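Sorting the odds and ends: bins, tubs and what to keep in them

Every house and workshop has a place where loose things end up. In ours it was the bottom shelf by the back door, then a drawer, then two drawers. What follows is how I deal with it now. Most of it needs a plain bin and an hour with the radio on.

Start with one bin

Pick one open bin with a flat floor and straight or slightly sloping sides. It should be wide enough that you can see everything in it without moving anything. Deep, narrow tubs are bad for this job. Things sink to the bottom and you end up tipping the lot out on the floor to find a fuse.

A rectangular bin fits a shelf better than a round one and wastes less room at the corners. If you buy more than one, buy the same size so they stack when empty. Mine are from Trurport and have lasted well. The cheaper Brurkex ones are fine indoors but the rims went soft in the greenhouse in August.

Grey is a good colour for a sorting bin. Dark things and pale things both show up against it, apart from other grey things. A white bin looks clean for a week, and in a black one you lose every screw.

Filling it

Empty the drawer into the bin in one go. Don't sort as you lift things out, it takes twice as long. Keep it to a single layer if you can. If the bin is full before the drawer is empty, stop there and do the rest on another day.

Push everything to one end so that you have a clear patch of floor to work in. Then bring things across a few at a time. Have three places ready for what comes out: a box for keeping, a bag for rubbish, and a tray for anything that belongs in another room. The tray matters most. Without it you will walk off to the bathroom with a pair of nail scissors and come back half an hour later having cleaned the basin.

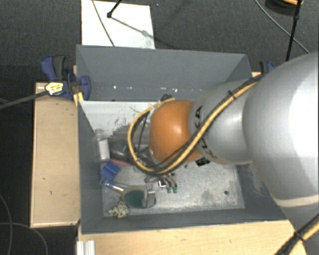 Open bins get rough use and the inside soon shows it. Grit and metal bits do most of the damage, being dragged about under heavier things. The marks stay, but in most cases they do no harm. The grey bin in the photo has a scratched and stained floor and pale worn patches on the side, and I would still keep one in that state for general sorting. I would only put it aside for food or clean cloths. What you do want to check for is a crack, mainly in the corners and under the rim. Run a thumb along both. A cracked bin will hold sponges but don't carry anything heavy in it.

To clean one, knock it out upside down over newspaper first, then brush the corners with an old toothbrush. Warm water with a little washing-up liquid will shift most dirt. For greasy marks, rub in a paste of bicarbonate of soda and leave it ten minutes. Avoid wire wool on plastic, as it leaves fine scratches that fill with dirt again straight away. Stand the bin on its end to dry, and don't stack it with the others until it has.

What goes with what

Sort by use and forget about size. Picture hooks go with the small hammer. Bicycle patches go with the tyre levers. Venla Ahonen, who wrote in after the last page on drawers, keeps all her tap washers in the same tub as the spanner that fits the taps, and I have copied her.

Small jars and tubs with clear lids are best for anything under the size of a thumb. Stand them upright against the side of the bin so they don't roll. Screw the lids on before you put them in, not after.

Round things are a nuisance in any flat bin. Balls of string, rolls of tape and old door knobs travel every time you lift it. Put them at one end with something square in front - a box of plasters or a pack of sandpaper will do.

Batteries need their own lidded box. Put a bit of tape over the ends of the used ones and take them to the shop collection point when you next go.

How many is too many

I once had a jam jar of wood screws that I decided to count one wet afternoon. There were 2,570, and I had used perhaps a dozen in the past year. I kept 100 of each of the sizes I do use and took the rest to Teodoro Pacheco at the Fellside repair shed, where they were gone within a month. The same goes for carrier bags, rubber bands and the little keys that come with flat-pack furniture. Keep two of the keys.

Labels

Masking tape and a thick pen are enough. Write on the short end of the bin, the one that faces you on the shelf. Printed labels look smart but you won't bother to change them when the contents change, and then they are wrong.

Write what is in the bin, using the word you would say out loud. "Plugs and fuses" is a useful label. "Electrical" will have old phone chargers in it by the end of the month.

Keeping on top of it

Leave one bin half empty on the shelf for whatever turns up in pockets and on window sills. When the floor of it is covered, sort it. Ours takes over six weeks to fill in winter, less in the summer holidays. Ten minutes after supper is usually plenty, and the rubbish can go straight out with the kitchen bag.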